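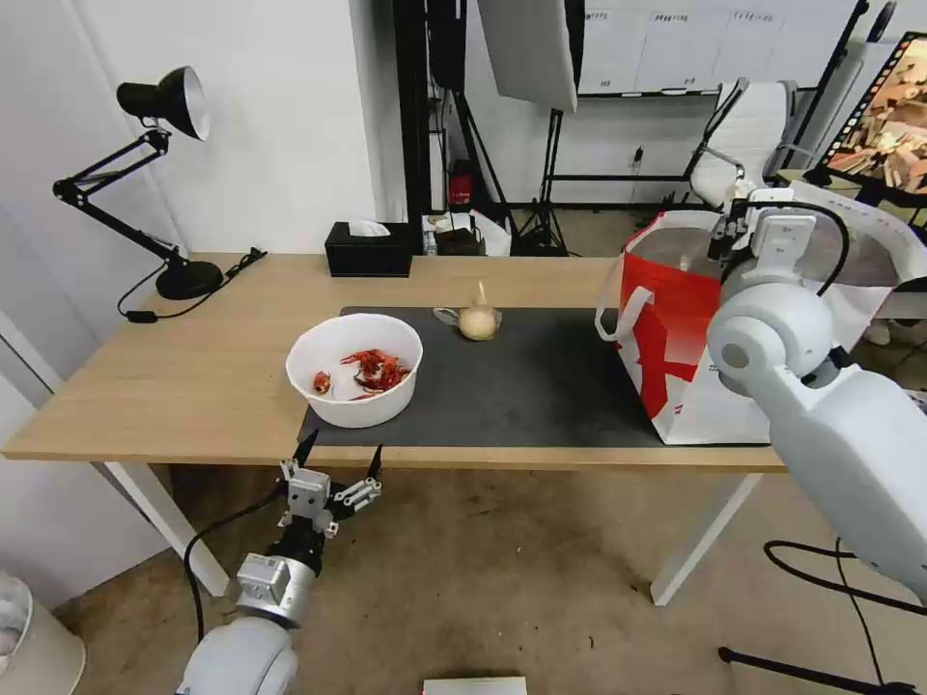 Research – Frequently Asked Questions

Bag and Table Manipulation Study: Method and Results

These answers were prepared by the Mirton manipulation group for partner laboratories, students and members of the public who have written to us about the study. The page was last revised on Mon 14 June.

What is the study about?

The study asks whether a two-armed robot can learn ordinary table tasks from recorded demonstrations when the objects are soft, irregular or easily crushed. Much earlier work used blocks, cups and other rigid items. We chose food, thin packaging and shopping bags, which change shape when they are held.

Which tasks are included?

There are 28 tasks in the present release. They include holding a bag by its upper edge, moving food between containers, and clearing wrappers and tissues from the work surface. Each task is described by one written instruction, and operators are asked to follow its wording closely.

How are the demonstrations collected?

A trained operator guides both arms through the task while the head camera and the joint positions are recorded together. A demonstration is kept if the goal is reached without outside help. Those which fail are stored separately and are not used to train the main policy. They may be requested for work on error detection.

How many demonstrations were used?

The target was 1000. After review, 747 were accepted for training. Most of the remainder were set aside owing to dropped objects, timing faults between the two arms, or an instruction that did not match what was done.

Why does the robot use simple two-finger grippers?

Parallel grippers are widely available, and results obtained with them are easier for other laboratories to repeat. They do limit what can be attempted. Thin film and paper handles remain difficult, and we report these cases in full.

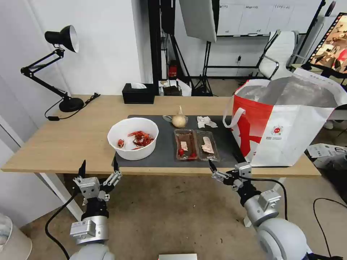

Both grippers at the desk, the left one open, with the bowl, two clear trays and shopping bag in place.

Is the layout of the table the same each time?

No. The positions of the objects are changed between sessions, and small items such as wrappers may be left on the mat. The lamp and the tissue box are treated as part of the background – the policy is expected to work alongside them without touching them. Earlier trials on a bare table gave higher scores, but the policy performed poorly once everyday items were returned.

What did the study find?

The policy trained on varied layouts was more reliable than the one trained on a fixed layout, including on arrangements that neither had met before. The gain was clearest in tasks that used one arm at a time. Where one arm had to steady a bag while the other placed something inside it, progress was modest. Yufang Meng and Lenni Eskola discuss the likely causes in the technical report, with particular attention to the way a bag's opening moves out of the camera's view.

How was success judged?

Two reviewers watched each test run separately and marked it as complete, partly complete or failed. Where they disagreed, Caoimhe Phelan made the final decision. Partly complete runs are not counted as successes in any table of results.

Can the data be used by others?

Yes, for research and teaching. Applicants should complete the Besent access form and give a short account of the intended use. Commercial use requires a separate agreement. Requests are normally answered within 6 working days.

Whom should I contact?

Questions on the method should be addressed to Siiri Heinonen, and questions on data access to Yuxi Yin. Corrections to this page are welcome and may be sent to either.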